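HOUSEHOLD OPERATIONS 207
Unit 12: Sorting a Mixed Surface
Course handout, Clernberg Extension Program
Prepared by Verna Hutchins. Revised 2 August 2026.

12.1 Scope

This unit covers surfaces on which clothing, tableware and storage pieces have been set down together. Single-category surfaces (a full sink, a laundry pile) were treated in Unit 9 and are not repeated.

12.2 Terms

Carrier: any tray, bin or box that holds other items and can be moved with them.
Cover item: a soft item lying over one or more hard items.
Covered item: a hard item wholly or partly under a cover item.
Stray: an item with no carrier.

A carrier may itself be partly covered. In that case it is recorded twice, once under each term.

12.3 Order of work

Cover items come off first. Lift a garment straight up from its highest point until the lower edge clears the rim of the carrier, then move it sideways. Dragging is the most common fault in the practical -- a sleeve or hem will take a cup with it. Do not shake the garment over the table.
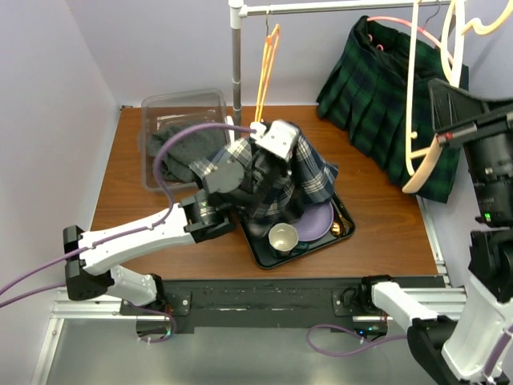 Figure 12-1. Plaid garment as cover item; black tray as carrier, with cup and plate.

In Figure 12-1 the plate is a covered item and the cup is not. The cup still sets the limit on sideways movement, as it stands on the exposed front part of the tray. The clear plastic bin toward the rear left is a second carrier. The garment reaches its edge, so both carriers must be checked before the lift.

Once the cover item is off, it goes to a hanger or is folded. Plaid is folded along a printed line where one falls near the center of the body. Hangers are kept apart from tableware at all times and are not laid across a tray.

12.4 Clearing the carrier

Work from the rim inward. Small items in the corners are removed before plates, and a plate is taken by the rim with the free hand steadying the carrier.

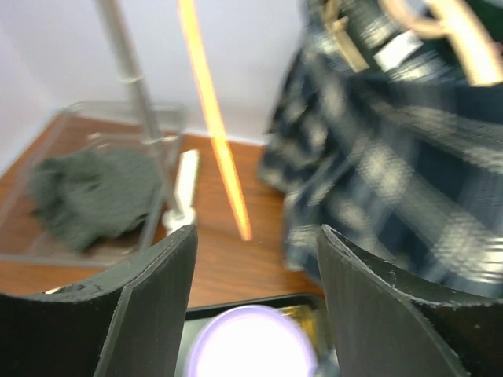
Utensils are grouped by length and laid parallel. Cups travel last and are never stacked inside one another unless the set was made for it. Where the carrier is to be reused in the same session, wipe the inside corners before reloading.

12.5 Recording

Use the Tarenska sheet, one line per item. Enter carrier, cover status and destination. Strays are entered at the foot of the sheet. The December section turned in 1,454 lines in all, and the usual error was a blank destination column. Blank entries lose the mark for the whole line.

12.6 Practical

Time allowed is 45 minutes, including the sheet. Work in pairs, one handling and one recording, and change places at the halfway point. Questions on the sheet go to Ona Vanags before the session.

Reading for next unit: Sorensen, chapter on drawer layout, first half only.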